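3.2 Keyboard layout and typing load

Staff at the Trandbridge site entered claims on full-size keyboards until January, when 31 clerks moved to models without a number pad. Each clerk's session was logged at the keystroke level, giving 3488 usable records. Sessions with fewer than 100 keystrokes were dropped – most were password entries.

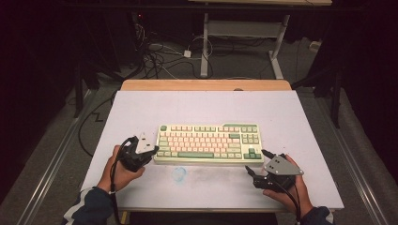 Figure 3. A tenkeyless keyboard with a green spacebar and Enter key, on a white tabletop.

Error rates for letters did not differ between layouts. Errors for digits rose in the first 11 sessions and then fell back to the earlier level. Clerks at the Vastetti site, who kept the number pad, showed no such change. We treat the rise as a practice effect, although the log cannot separate it from the heavier claim volume early in the year.

Comments (2)

Liltia: Was the digit row scored separately from the punctuation above it? Section 3.1 does not say.

tahiri_lab: We see the same early rise in our invoice data, but it lasts longer. Are the raw logs available?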